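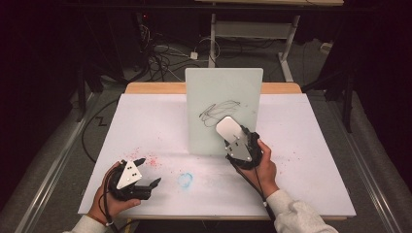 # Review: Fledley Hand-Held Gripper Pair, as used by the Stado Student Robotics Club

5 August 2019

## Scope of this review

The Stado Student Robotics Club purchased one pair of Fledley hand-held grippers in January for its project on everyday tabletop tasks. The pair has been in regular use at club meetings from that time. This review records the club's findings for other schools and student groups that may be considering the same equipment. Fledley did not supply the grippers free of charge and did not see the text before publication.

The club's project asks members to carry out a short task by hand with the grippers, many times over, so that the recorded motions can later be used to train a robot arm. The tasks are wiping a whiteboard panel, sorting blocks and closing the lid of a box. Most of the remarks that follow come from the whiteboard task, which accounted for the largest share of meeting time and placed the greatest demands on the equipment.

## What the purchase includes

The package contains two grippers, two cables, a bag of spare screws and a printed guide. The guide covers assembly and connection well. It says very little about calibration, and members had to work out a procedure on their own during the first weeks. Fledley has a longer guide on request, which the club recommends asking for at the time of the order.

No carrying case is included. The club keeps its pair in a padded drawer.

## Assembly and fit

Assembly took one meeting. The front plates attach with small screws, and two of the screws on the club's left-hand unit worked free during the first month. They were replaced from the spare bag and have held well after being tightened again. Members now check every screw before a session begins, and the check has been added to the club's written start-up list.

The handles suit an adult hand. Younger members with smaller hands could use them but reported tired fingers sooner than the older members did. A smaller handle would be a welcome option. Long sleeves present no difficulty as long as the cuff stays behind the grip.

## Performance on the whiteboard task

In this task, a member draws a loose scribble in dark marker on a pale green panel standing upright on the table. A second member then removes it with an eraser pad mounted on the front of the right-hand gripper. The left-hand gripper is kept available for steadying the panel.

The task is simple to explain and hard to do consistently. Erasing calls for steady pressure against a surface that can tip, and a hand-held gripper gives the operator less sense of that pressure than bare fingers would. New members tended to press too hard at the start of a stroke and too lightly at the end. With practice the strokes became more even, and the recordings made in the later weeks were noticeably better than the first ones.

The club set itself a target of 200 usable recordings of this task and reached it before the end of the school year. Across all tasks, members made 700 recordings. A recording was set aside if the panel fell, if the pad came loose or if the cable caught on the table edge. The last of these was the most common reason.

The pad mount deserves separate mention. It is an accessory made by Rasov and was bought apart from the grippers. It holds a standard eraser pad firmly, and pads can be changed between sessions without tools. The mount sits slightly proud of the front plate, so a member who has become used to the bare gripper must relearn the distance to the surface. The club advises leaving the mount in place for a full meeting — frequent swapping cost more time than it saved.

## Cables

The cables are the weakest part of the product. Each gripper has a cable that hangs from the handle, and both must reach the recording computer. On a small table they drag along the front edge and can be felt as a slight pull on the wrist. The supplied length is adequate for a seated operator working close to the computer. It is too short for an operator who wishes to stand.

Extension cables are available but add to the number of cords on the floor. Schools with strict rules on floor cables should plan the room layout before placing an order. A wireless version would remove most of the club's complaints.

## Table and surroundings

The grippers do not depend on any particular furniture. The club works at a white tabletop, which is easy to see against but shows every mark. Eraser residue and stray marker collect quickly, and the surface needs wiping with a damp cloth at the end of each meeting. Groups that borrow a classroom table may prefer to lay down a cover.

## Comparison with the Ansari model

The club was able to try the Ansari grippers for one week before making its purchase. The Ansari model is lighter, and its cables leave the handle at a better angle. Its fingers flexed under load, however, and the lid-closing task suffered as a result. The Fledley fingers are stiffer and return to the same position after each release. For work in which recordings must be compared with one another, the club considers this the more important quality.

## Support

Two requests were sent to Fledley. The first, concerning the longer guide, was answered the next day. The second, concerning a cable that had stopped working, took longer, but a replacement was sent at no cost.

## Recommendation

The club recommends the Fledley pair to student groups that meet regularly and have a fixed place to work. Groups that must set up and pack away each time will find the cables and the screw checks tiresome and should try the Ansari model first. Purchasers are advised to order spare screws and one spare cable with the grippers, and to add the Rasov mount only if a wiping task is planned.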